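Kapitel 7
Speicher im Netz: Wohin mit dem Mittagsstrom?

Lernziele: Lastgang lesen können. Unterschied Leistung / Kapazität sicher beherrschen. Eigenverbrauch und Autarkiegrad nicht mehr verwechseln (passiert in jeder Klausur).

7.1 Zum Einstieg

Gondovine, ein Ort mit 106 Haushalten, Ende September. Mittags viel Wind, dazu Sonne, kaum jemand zu Hause. Abends dann alles gleichzeitig: Herd, Licht, Wärmepumpe. Der Ortsnetztrafo sieht beides, erst die Rückspeisung, dann die Spitze. Ausgelegt wurde er für keins von beidem, jedenfalls nicht in dieser Höhe.

Christos Athanasiadis, damals Netzplaner bei Vurar, rechnete drei Varianten durch. Trafo tauschen. Einspeisung abregeln. Batterie ins Quartier. Variante zwei war billig und unbeliebt. Variante drei lief am Ende, mit einem Speicher von 200 kWh Kapazität und 70 kW Leistung. Merken Sie sich die beiden Zahlen, wir brauchen sie gleich wieder.

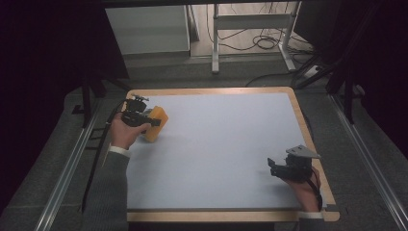 Warum zwei Angaben? Kapazität sagt, wieviel Energie hineinpasst. Leistung sagt, wie schnell. Ein Speicher mit großer Kapazität und kleiner Leistung hilft über die Nacht, aber kaum gegen eine kurze Spitze. Umgekehrt genauso. Bei voller Leistung wäre der Speicher in Gondovine nach knapp drei Stunden leer, Verluste mal weggelassen. Verluste kommen in 7.4.

7.2 Begriffe, kurz

Eigenverbrauchsanteil: selbst genutzter Solarstrom geteilt durch erzeugten Solarstrom.
Autarkiegrad: selbst genutzter Solarstrom geteilt durch gesamten Verbrauch.
Gleicher Zähler, anderer Nenner. Im Beispielhaus Whiteley liegt der Eigenverbrauchsanteil ohne Batterie bei etwa 31 Prozent. Der Autarkiegrad steht damit noch nicht fest, dafür fehlt der Jahresverbrauch.

Zyklenzahl: wie oft voll geladen und entladen wird. Teilzyklen werden zusammengezählt, zwei halbe ergeben einen ganzen. Hängt stark an der Betriebsweise, siehe der Vergleich mit Tunska in 7.5. Dort wird der Speicher nach Börsenpreis gefahren, also ganz anderes Profil.

Randnotiz zur Quelle: Die Lastgänge in diesem Kapitel hat Amber Hollis aufbereitet, Datenstand 2019-12-31. Viertelstundenwerte, Lücken linear aufgefüllt. Für Übungszwecke reicht dass, für eine echte Auslegung nicht.

Vorher wiederholen: Kapitel 3 (Wechselrichter), Kapitel 5 bis zum Abschnitt Blindleistung. Den Rest von Kapitel 5 brauchen wir erst in 7.6.

7.3 Der Lastgang eines Septembertages

Wir beginnen um Mitternacht mit leerem Speicher und gehen den Tag in Viertelstunden durch.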